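Chapter 5
Planning and Budgeting for Hand-Held Gripper Equipment

5.1 Scope of the Chapter

Chapter 4 dealt with the choice of task. The present chapter deals with the cost of the equipment needed to record that task by hand, before any arm is purchased. It covers the grippers themselves, the parts that wear out, the furniture and the room. Labor rates are treated in Chapter 6.

By the end of the chapter the reader should be able to prepare an itemized equipment request, separate one-time purchases from recurring ones, and state which items may be deferred to a second order.

5.2 The Unit of Purchase

Grippers are quoted singly, but many tasks can't be done with one. Cloth is the usual case. A towel edge held at a single point sags and twists, and a fold made that way is hard to repeat. Where the task list includes towels, the unit of purchase is the pair, and the budget line should say so.
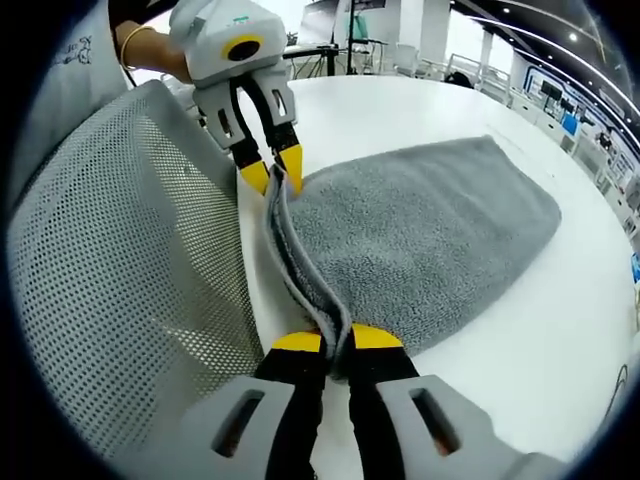 A plan that lists 24 grippers therefore equips 12 stations at most, and fewer once spares are set aside. The planner should fix the number of stations first and derive the number of grippers from it. Working in the other direction tends to produce an odd unit with no station and no charger.

Spares are held as complete units for the first order. After one quarter of use, the failure record will show whether loose parts would serve as well.

5.3 Consumable Parts

Fingertip pads are listed separately from the gripper body. They are inexpensive and are often left out of the first request for that reason. In the Dimadholm plan, used as the worked case in this chapter, the first draft carried 11 sets of pads for the year. The revised draft carried 77. The difference came from counting sets per station per period of use, where the first draft had counted sets per site.

Cables are budgeted in the same way. Record the length, the connector at each end and the replacement interval. Test cloths also belong under this heading, with one fabric and one weight specified for each task.
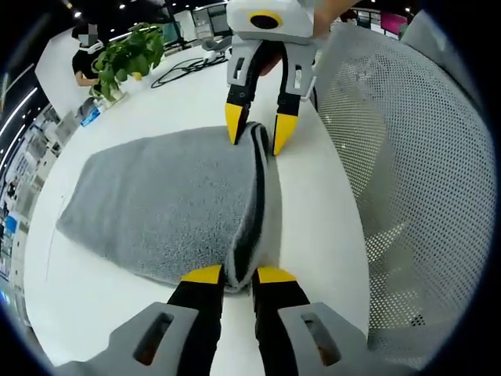 Hwa-young Heo objected to this grouping when the draft plan was circulated, arguing that cloths are test material, are chosen by a different department and should never share a line with pads. Her objection is sound where the two departments hold separate accounts. Where one account pays for both, a shared heading with separate lines is sufficient.

5.4 Furniture and Floor Space

Table size is set by the largest item handled, fully spread, plus clearance for two operators' forearms. Allow 24 inches of clear floor behind each chair. Quotations from Gillies and Zarnar should be compared with delivery and assembly included, as the two suppliers state these charges differently.

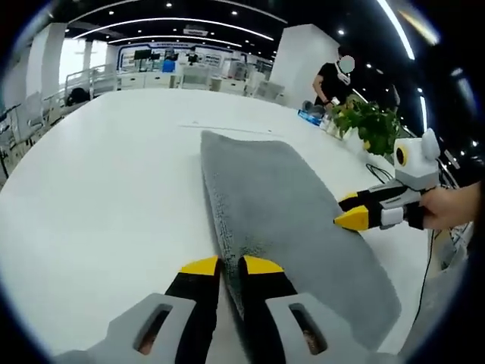 Lighting, power outlets and network drops are charged to the room and not to the station. If the room is leased, obtain the landlord's written consent before ordering any fixed item.

Exercise 5.1. Using the price list in Appendix B, prepare a request for five two-gripper stations. Show pads, cables and cloths on separate lines.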